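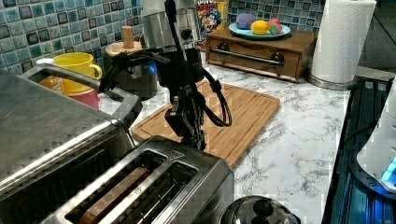
From the Candudia Household Reference, kitchen section. Contributed by the Monness editorial desk. Last revised in May.

Toast station

A toast station is a part of a kitchen counter set aside for making toast and other quick breakfast food. It usually holds a toaster, a cutting board, a spread knife or bread knife, and the cups and dry goods used at the same meal. The term is common in kitchen planning and in rental listings. Older household manuals call it a breakfast corner.

Toaster

The most common type is the pop-up toaster with 2 slots. Bread is placed upright between metal guides, which keep it an even distance from the heating wires. A spring lifts the carriage when the timer ends. Stainless steel is a frequent choice for the outer shell. It wipes clean easily but shows fingerprints, and the top surface becomes hot in use.

Some households keep a toaster oven next to the pop-up toaster. The oven handles open sandwiches, rolls and anything with cheese on it, while the pop-up model is quicker for plain slices. Both draw a good deal of power, and many planners put them on separate circuits. The flat top of a toaster oven should be kept clear during use.

Cutting board

The board is placed within arm's reach of the toaster so that slices can be buttered and cut without carrying them across the room. Bamboo is light and fairly hard. A groove around the edge holds juice from fruit and catches a share of the crumbs. Bamboo boards are washed by hand and dried standing up, and most makers advise a coat of food-safe mineral oil from time to time.
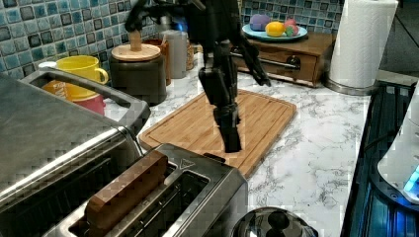 One reader wrote in to say that the groove is the worst place for crumbs once butter gets into it, and that a stiff dry brush used before washing saves a lot of scrubbing.

Layout

In the Pelletier plan, a layout used in small apartments, the toaster stands at one end of the counter and the board lies beside it, with dry goods against the back wall. The Bollasix plan puts the board in front of the toaster and needs a deeper counter. The Candudia collection of kitchen floor plans holds 3,000 drawings, of which 577 mark a toast station by name.

Marble and marble-patterned counters are both found under toast stations. Real marble is etched by lemon juice and other acids, so citrus is better kept on a plate. Glossy wall tile behind the counter resists grease, though the grout needs regular cleaning.

Storage

Cereal is often kept in clear canisters with lids, which makes it easy to see how much is left. Wooden spoons can stand upright in a tall cup. Knives should not be left near the counter's edge, particularly in homes with children. 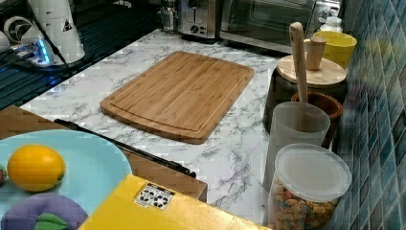 Clear canisters are fine for cereal but I would never put coffee beans in one, another reader commented, adding that light spoils the flavor and a dark container costs no more.

Cleaning

The toaster is unplugged and left to cool before the crumb tray is emptied. Metal utensils should never be put into the slots. The outside is wiped with a damp cloth and dried, and the counter under the appliance is cleaned at the same time.

See also: Breadbox; Butter dish; Counter depth; Toaster oven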